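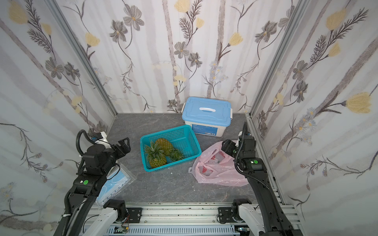

**birute_g**
Papering a small back room in June and I can't decide between a big floral and something plain. The room is 8 feet by 8 feet with one window. My husband says a busy pattern will make it feel like a closet. Has anyone done floral on every wall in a room that size?

**Laine S.**
Did it in our hallway. Pale background is what matters. Ours is off-white with gray and a bit of yellow and it doesn't close in at all. Dark background would be a different story.

**jimavska60**
Disagree. One wall of pattern, paint the rest. You'll also save on rolls. I paid 56 a roll for Boltetti and wasted most of one matching the repeat at the corners.

**Laine S.**
You waste paper on any large repeat, one wall or four. Start in the corner behind the door and the mismatch ends up where people don't look.

**maelys_d**
Vertical stripes in the pattern help if your ceiling is low – tree trunks, stems, anything that goes up. Check your corners with a level first. Mine were out by half an inch and the stripes showed it.

**birute_g**
Corners are bad, it's an old house. Would lining paper fix that?

**jimavska60**
No. Lining paper hides cracks. It won't straighten a wall.

**maelys_d**
Agree with jimavska on that one. Hang a fresh plumb line after every corner and overlap a little.

**birute_g**
OK. Ordering two samples from Dremivville and taping them up for a week before I buy the rest. Leaning floral.

**jimavska60**
Order one extra roll from the same batch. Mine didn't match when I went back.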